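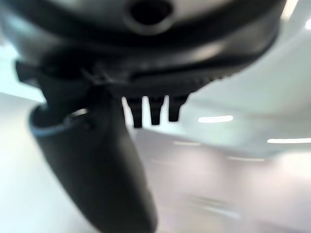
*Inside the bedroom, Odora house, first visit of the year.*

Dear Tegwen,

I promised you a proper update on the furnished rooms before the next payment, so here goes, and sorry it's a bit of a ramble. Feb 6, 2023 is the date I've put on the spending sheet, so please read the two together.

The bedroom at Odora is the one I most wanted to tell you about! You'll remember that in October it was still full of boxes and we were arguing over whether the carpet could stay. It has stayed. Gilberto cleaned it twice with the machine from Pruitt (113 pounds for the hire, which I thought was steep) and we're all glad we didn't rip it up. New flooring would have eaten most of the budget.

Furniture next. We've kept to small pieces that one person can shift alone, as the tenants asked for. The nightstand was the last thing to be chosen and took longer than the bed, if you can believe it – Imani Park wanted a drawer, Jae-in wanted open shelves, and the drawer won. Each room also gets a basket for the odds and ends that otherwise end up on the floor: chargers, letters, socks, keys. We bought ours from Brusard for 70 pounds the lot, delivery included.

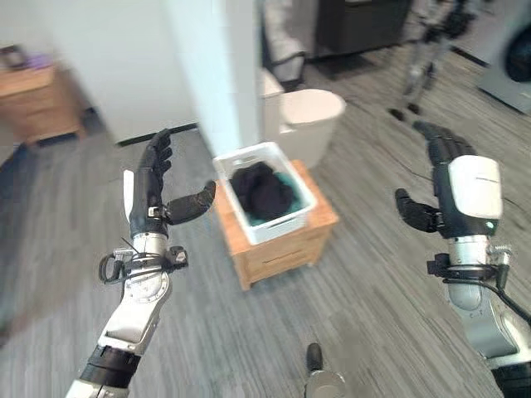

*Nightstand and white basket, bedroom at Odora.*

I like the light wood against the carpet and I'd happily order the same nightstand again. I do want to look at its height, though. Jae-in thinks it may be low for anyone who finds bending hard, so he's going to try it next to the bed and let me know. The basket can live on top for now, or go under the window if people want the surface for a lamp.

Money so far: 1,283 pounds spent on this house, with another 50 set aside for hooks and bulbs. I've still got a query open with Kutitton over a delivery charge that appears twice on their bill, and I'll send you the corrected copy once they reply.

Still to do: curtains, the hooks, a label for each drawer, and a second coat on the landing (Gilberto has the paint). Could you let me know whether curtains come under furniture or fittings on your form? I've put them under fittings for the moment.

All the best,
Imani Ferreira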